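Jouko Ojala starts most mornings by throwing runs away. His group at Climden is building a training set for Cilia, a two-armed system that learns table work by copying people, and the simulated half of that set is his job.

"A person drives both arms from a desk, and we save everything," he says. "Then I go through it and cut."

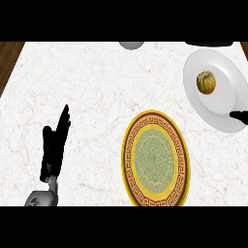

RIIHIMÄKI, October – The task on Ojala's screen is a simulated one, with a marble tabletop, a small squash on a white plate and a second, patterned plate with nothing on it. Each run gets a new layout. The set holds 645 runs so far, recorded by 8 operators.

"The plates move, the squash moves, sometimes the table changes," he says. "If it always sat in one spot, the arms would learn the spot."

He keeps some clumsy runs – up to 22 per operator – if the person recovers without a restart. Pauses longer than three seconds are trimmed.

The next batch will be recorded at Promham, with new operators. "They'll have other habits," Ojala says. "I want those in there too."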